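Unit 5 – Showing a robot a task by hand and by remote control
Handout, revised 2019-05-16

Read this before the lab. Bring it with you, along with the Tavona safety card from Unit 2.

Two ways of demonstrating

In hand guiding, you hold the arm itself and move it through the job. The motors are set so they give way to your push, and the joint positions are logged as you go. It is quick to learn and you feel contact straight away. The drawback is that your own hands and sleeves end up in the camera view, and two arms are hard for one person to guide at once.

In remote control, you move a pair of small leader arms and the working arms follow. Your body stays out of view, so the camera record looks much the same as it will when the robot works alone. You lose the sense of touch, and most people grip too hard on their first few tries. We use remote control for all the two-arm tasks in this unit.

The pouring set-up

The task is called Pour A in the Plisto task list. One arm steadies the cup and the other lifts and tips the bottle. Each demonstration is recorded by the wrist cameras and a fixed camera.
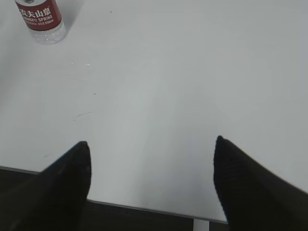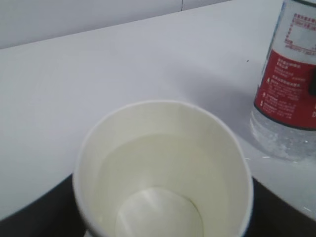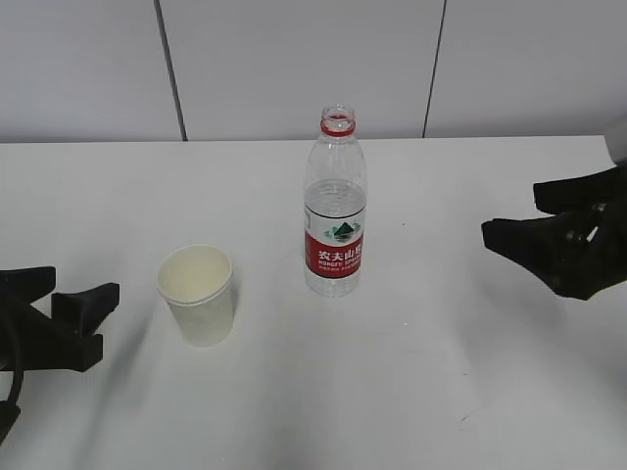

Choose a start position and say it out loud to your partner before you begin. A start position covers the arms as well as the objects, and both should vary a little between demonstrations. If every run starts the same way, the trained policy will cope with that one layout and very little else. Check what each camera can see from there. In the fixed view the bottle and the cup are both fully in sight, with the bottle standing uncapped near the centre of the table, but a wrist view may hold only part of an object – the side of a label, or the inside of a cup. A wrist view that loses the object for a moment is acceptable. A wrist view that never finds it during the whole run is a fault, and the run should be marked.

Recording a demonstration

1. Home both leader arms. Wait for the Vutix panel to show ready.
2. Start the recording, then hold still for a slow breath before moving.
3. Bring the cup-side gripper in first. Close it gently. Paper cups deform well before you notice anything at the leader arm.
4. Grip the bottle, lift it clear of the table, and move it over to the cup.
5. Tip slowly, stop, and bring the bottle upright before you move it away.
6. Set the bottle down, open both grippers, back off, and stop the recording.

Keep each run under 34 seconds. Long pauses are a problem when you train, as the policy learns to pause too. If you need to think, abandon the run and start again.

Small mistakes that you correct are worth keeping. A missed grasp followed by a clean second try shows the robot how to recover. Spills are different: stop, wipe up, and mark the run as failed.

Marking and hand-in

Each pair records 18 good demonstrations. Failed runs stay in the folder with an F at the end of the name – do not delete them. The combined set from March came to 540 runs, and you will train on that set together with your own.

Hand in the folder, your run log, and one page on these points:
– where your start positions varied and where they did not
– which camera view you think mattered most, and at what stage of the pour
– one run you would leave out of training, with your grounds

For background, read the Weerasinghe notes, sections 1 to 3. Section 4 covers force feedback and will be used in Unit 6.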